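Staying Safe at Work: A Guide for Young Readers

Istwood Learning Pages
Published 2023-11-15
Reading level: ages 8 to 11

Many grown-ups work in places where something could hurt them. They may work near loud machines, high ladders, dusty air or moving trucks. The clothes and tools that keep workers from getting hurt have a special name. They are called personal protective equipment, or PPE for short.

You may already own some PPE. A bicycle helmet is one kind. Shin guards for soccer are another.

Who decides what a worker should wear?

Before a job begins, someone looks for hazards. A hazard is anything that could cause harm. The best choice is to take the hazard away completely. If a floor has a hole in it, the hole should be fixed or covered. Sometimes a hazard cannot be taken away, and then workers need PPE as well.

At the Kofler stone yard in Cullunlow, the person in charge of safety is Ingeborg Thaler. She walks through the yard each morning with a list that has 13 questions on it. One question asks whether every worker has ear protection. Another asks whether the paths are clear. If the answer to any question is no, work in that part of the yard must wait.

Head protection

A hard hat has two main parts. The outside is a stiff shell. Inside is a set of straps called the suspension, which holds the shell a little way above the head. When something falls on the hat, the straps stretch and spread out the force.

Hard hats do not last forever. Sunlight can make the shell weak, and a hat that has taken a hard knock should be replaced even if it looks fine. The Kofler yard checks all of its hats every January.

Ear protection

Sound is measured in decibels. A vacuum cleaner in the next room may be near 70 decibels. A stone saw is much louder. Very loud sounds can damage tiny hair cells deep inside the ear, and those cells do not grow back.

Workers may use soft earplugs or earmuffs. Earmuffs cover the whole ear with a padded cup. They should fit snugly against the head, with no hair or hat strap caught under the pad.

Hands and feet

Gloves are made for different jobs. Thick leather gloves help with rough stone. Rubber gloves help with some cleaning liquids. A glove that is right for one job may be wrong for another, so workers read the label first.

Safety boots have a hard cap over the toes, made of steel or strong plastic. The soles have deep grooves that help the boot grip the ground.

Breathing clean air

Cutting stone makes fine dust. Some of it is too small to see. A respirator is a mask with a filter that catches the dust before a person breathes it in. It must fit closely against the face, so workers take a fit test before they use one.

Drinking water

Safety clothing can be warm and heavy. Workers who wear it need regular breaks and plenty of water, even when the weather is cool. They should wash their hands before eating or drinking.

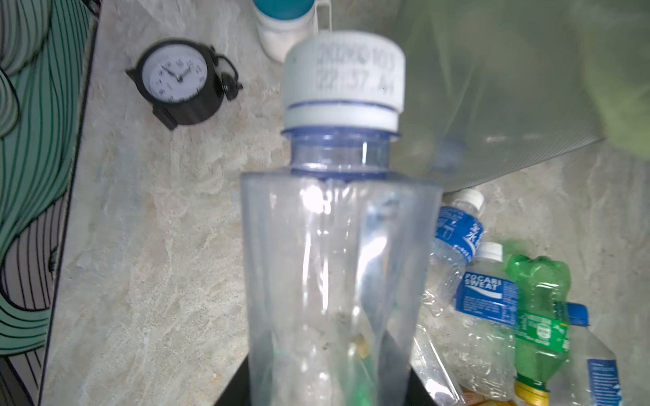

Being seen

Drivers of large trucks cannot always see people nearby. Bright vests help. The silver stripes on a vest are reflective, meaning that they send light back toward the place it came from. When headlights shine on the stripes, the driver sees them glow.

The Clastska School Safety Program has given out more than 400 child-size vests for class walks. Teachers may ask the school office for a set.

Words to know

Hazard: something that could cause harm.
Suspension: the straps inside a hard hat.
Decibel: a unit used to measure how loud a sound is.
Respirator: a mask that filters the air.
Reflective: able to send light back.

Something to try

With an adult, look at a bicycle helmet. Find the shell, the padding and the straps. Check for cracks, and ask the adult to help adjust the straps so that the helmet sits level on your head.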